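特伦德篮球俱乐部公布后卫塞拉吉伤情及季后赛首轮名单调整方案

2018年3月17日

特伦德篮球俱乐部(Trender,以下简称"俱乐部")今日公布一线队后卫塞拉吉(Szilágyi)的伤情评估结果,并就季后赛首轮系列赛的报名名单、轮换安排及主场票务事项作如下说明。

塞拉吉在常规赛末轮第三节的一次协防回位中左脚踝内翻,随即离场,未再登场。俱乐部医务组当晚完成初步检查,次日安排磁共振成像。影像结果显示,左踝外侧距腓前韧带部分撕裂,跟腓韧带完整,未见骨折及软骨损伤。医务组将伤情定为二级,采用非手术方案处理。

依据上述评估,塞拉吉将缺席季后赛首轮全部比赛。若球队晋级第二轮,医务组将在系列赛开始前重新测试其单脚起跳、横向变向及减速能力,并据此决定是否将其列入名单。俱乐部目前不设定具体复出日期。

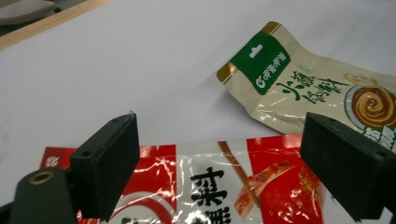
乌特·迪克曼(Ute Diekmann)
特伦德篮球俱乐部新闻与公共事务主管

一、伤情与康复安排

康复计划分为三个阶段。第一阶段以控制肿胀、恢复踝关节背屈活动度为目标,期间佩戴半刚性护具,负重程度由队医逐日确定。第二阶段加入本体感觉训练、小腿三头肌离心训练以及水中跑步。第三阶段恢复有球训练,顺序为定点投篮、无对抗变向、半场对抗、全场对抗。每进入下一阶段前,均须由队医与体能教练共同签字确认。

塞拉吉此前在2月曾因同侧小腿肌肉紧张缺席两场比赛。医务组调阅当时的检查记录后认为,两次情况之间不存在直接的因果关系。该次缺阵后的训练负荷数据已一并归入本次伤情档案。

本赛季常规赛,塞拉吉累计出场695分钟,主要担任第二持球人,并在大部分场次的末节承担对方主控后卫的防守任务。其缺阵对球队的影响集中在两个方面:一是半场阵地进攻中弱侧发起的挡拆数量,二是换防后外线对位的身高。

二、名单与轮换

俱乐部已按联赛规程提交伤病替换申请,由后卫德克尔(Dekel)补入首轮报名名单。申请材料包括影像报告、队医诊断意见及球员本人签字的知情书,联赛竞赛部门已确认材料齐备。

德克尔本赛季常规赛出场3次,其余时间随俱乐部发展队训练及比赛。他身穿27号球衣,首轮期间号码不变。教练组对其任务的界定如下:在主控后卫休息时段承担推进与落位,不作为半场进攻的首要发起点;防守端以绕前和追防掩护为主,原则上不参与大个子换防。

首发后场的另一位置由现有轮换球员递补。教练组在最近两次训练中对两套方案进行了对比,一套维持双后卫配置,另一套由小前锋上提至二号位,以提高换防时的整体尺寸。两套方案均会列入首场比赛的准备内容,最终首发名单按规程于赛前提交。

战术执行方面,球队将减少弱侧二次挡拆的调用频率,增加肘区手递手及底线交叉掩护。教练组要求,持球人在进攻时间过半前完成第一次掩护配合,以避免在时间末段形成单点强攻。防守端继续沿用对侧翼挡拆的下沉策略,对中路挡拆则视对方内线的外线投射情况,在延误与下沉之间切换。

暂停后的边线球战术共保留四套,其中由塞拉吉担任接应点的两套已调整接应人选。罚球阶段的技术犯规主罚顺序也已重新排定。

三、对阵与赛程

首轮对手为贡杜伦特队(Gondulent)。系列赛采用五场三胜制,常规赛排名较高的俱乐部拥有主场优势,主客场顺序为二、二、一。两队常规赛两次交锋各胜一场,均为主场一方获胜。

贡杜伦特队常规赛防守篮板保护较为稳定,失误后的回防速度处于联赛前列。技术组在对手报告中指出,该队在对方换下主力中锋后倾向于立即提速,并使用四外一内阵型拉开空间。针对这一特点,特伦德将调整两名中锋的交替时点,避免两人的休息时间与第二阵容后卫的登场时间重叠。

客场比赛期间,球队于赛前一日抵达,当晚进行一次投篮训练,比赛日上午安排录像讲解及轻量活动。塞拉吉不随队前往客场,留在俱乐部训练基地按计划康复。主场比赛时,他将在替补席后方就座。

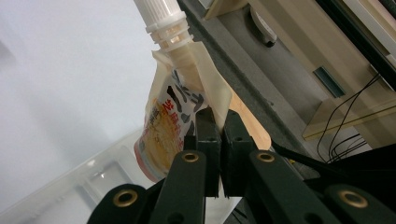

四、主场票务与入场

首轮前两场主场比赛的门票分三批投放。季票持有人的原座位保留至优先购票期结束,逾期未确认的座位转入公开销售。第一批公开销售在优先购票期结束后的次日上午开始,首日投放1163张,其余余票视客队配额退回情况另行放出。

客队球迷区设于球馆北侧上层,由独立通道进出。持客队配额门票的观众不能从主队区域入场。门票实行一票一码,退票须在开赛前两日内以外的时段办理,即最迟于开赛日前第三日提交;因赛程变更产生的退票不受此限。

若系列赛进入第五场,相应门票在第四场结束后开放预订,已购买前两场主场门票的观众可优先选择同一座位。

五、媒体安排

首场比赛前一日,主教练及一名球员将在训练后出席新闻发布会。训练课最后十五分钟向持证媒体开放,期间可拍摄,不安排单独采访。塞拉吉在首轮期间不接受采访,与其伤情有关的询问统一由新闻与公共事务部门答复,医务组成员不对外单独发言。

赛后混合采访区于终场后十分钟开放。摄影记者须在开赛前领取底线位置号牌,第二节结束后方可更换半场。常规赛期间发放的媒体证件在季后赛阶段不自动延期,需重新提交申请,文字、摄影及广播类申请使用同一表格。

俱乐部将在首轮第二场比赛结束后更新塞拉吉的康复进展。若届时康复阶段未发生变化,将在每日伤病报告中沿用现有表述。

媒体联系:特伦德篮球俱乐部新闻与公共事务部门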